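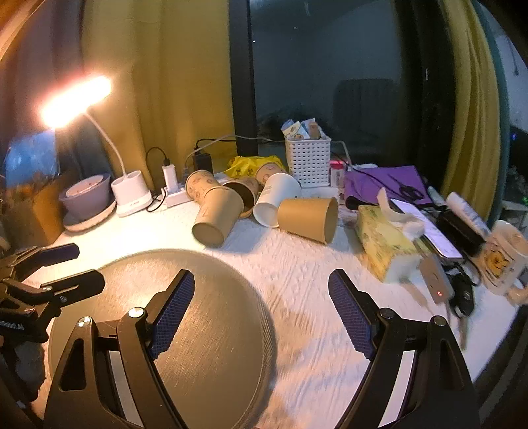
August 1, 2026

Cleared the evening table in one pass. The white cloth stays on until the rest is off, then it gets shaken outside and soaked. The raised weave holds crumbs in the diagonals and a brush only pushes them along. Creased again as well. Ironing it from the back, slightly damp, worked in June, so same method.

Paper cups: the kraft ones and the white one go by the same rule. Anything used goes out, anything doubtful goes out. Kheri Owino wants the printed ones kept for seedlings. I have agreed to 2 and no more, drainage hole in the base, on the sill by the back door.

The big metal disc takes up more table than it earns. Wiped it with a barely damp cloth, then a dry one, working with the brushing on the top. The ridged rim needs a soft toothbrush. No polish. The Bivley paste left a haze last time that took over 27 minutes to get off.

Stored the disc flat on the lower shelf of the Gevcombe cabinet with felt under it. The shelf bows slightly at the left, so heavy items go to the right from now on.

Still to do: replace the felt, find the lid for the Skolta tin, ask Kheri whether the cloth can go in at a hotter setting. Label says warm. The stain near the hem says otherwise.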